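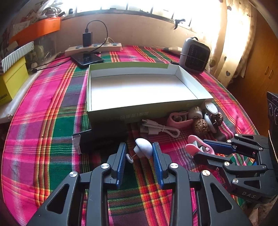 Lesezeit: 2 Minuten

4.2 Wahrnehmung und Greifplanung auf gemusterten Unterlagen

Die Segmentierung in Clavano arbeitet zunächst ohne Objektmodelle. Jedes Einzelbild wird in Regionen zerlegt, die anschließend über 9 Bilder hinweg verfolgt werden. Auf einfarbigen Tischen genügt dafür ein Farbschwellwert. Auf einer karierten Decke in Magenta, Grün, Orange und Gelb wie in Abbildung 3 zerfällt der Hintergrund dagegen in viele Teilflächen, und kleine Gegenstände wie die beiden Walnüsse konkurrieren mit den Streifen um dieselbe Regionengröße. Wir gewichten deshalb die Kantenrichtung: Regionen, deren Ränder überwiegend dem Raster der Decke folgen, werden verworfen.

Abbildung 3: Arbeitsfläche mit offener grüner Schachtel, Kleinteilen und zwei Greifern mit blauen Fingerauflagen.

Die Greifplanung übernimmt das Modul Skosska. Es erhält pro Region 5 Kandidaten und bewertet sie nach Öffnungsweite und Abstand zum Nachbarobjekt. Weiche Gegenstände mit abstehenden Teilen -- etwa einer dünnen Drahtschlaufe -- behandelt der Planer gesondert, indem er die Schlaufe aus der Kontaktfläche herausrechnet. Aufgerollte Kabel bleiben schwierig. Ihre Kontur schließt sich oft nicht, und der Schwerpunkt der Region liegt dann neben dem Kabel.

Der Regler läuft mit 100 Hz und bekommt neue Ziele nur, wenn sich der beste Kandidat in 2 aufeinanderfolgenden Planungsschritten nicht ändert. Ohne diese Bedingung sprang das Ziel in unseren Versuchen zwischen benachbarten Objekten hin und her. Die Parameter sind für beide Greifer identisch.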